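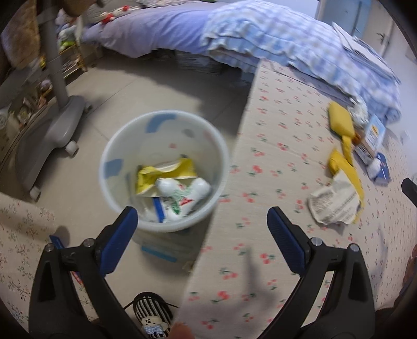

Bedroom floor pickup, with the wastebasket just above the gripper jaws.

Arkley Home Chores: Frequently Asked Questions
Last updated 09/10/2026

Can a machine tidy a bedroom yet?
Partly. On a clear floor with a few known items, yes, most of the time. In a lived-in room with mats, paper and small bottles lying around, it still needs a person nearby.

Which chores work best right now?
Vacuuming open floor, carrying a bin from one spot to another, and picking up firm objects about the size of a mug. Folding laundry is slow. Making a bed is not on our list for this year.

Why is trash pickup hard?
Picking it up is the easy half. A sheet of newspaper on the floor could be trash or something you plan to read. Our current software asks before it throws away paper. You can turn the question off under Settings, Sorting.

How do you train it?
People do the chore by hand using a gripper tool, and the software learns from those recordings. The Skavuner set holds 1,964 of them, and 454 are floor pickups. The rest are kitchen and workshop jobs.

What about soft things like straps and fabric?
They change shape when gripped, and a long strap can catch on furniture. Expect more failed grabs here than with boxes or bottles.

Do floor mats cause trouble?
Thin ones do. The jaws can pinch the mat along with the item. Printed patterns were a problem in the first release and are less of one now.

Can it pick up glass?
We ask you not to let it. Glass handling is off by default.

Is it ready for shop floors?
For sorting parts into bins, yes. The Głowacki workshop kit runs 30 bin types. It does not sweep up metal shavings or handle oily rags.

How long does a room take?
In our Steltutska test apartment, a bedroom pickup took 23 minutes. A person does it faster.

Will it empty the wastebasket?
It can carry a light basket to a set drop point. It can't tie or replace a bag.

Can I leave it running while I'm out?
Not with this version. Someone should be home, and pets should be in another room.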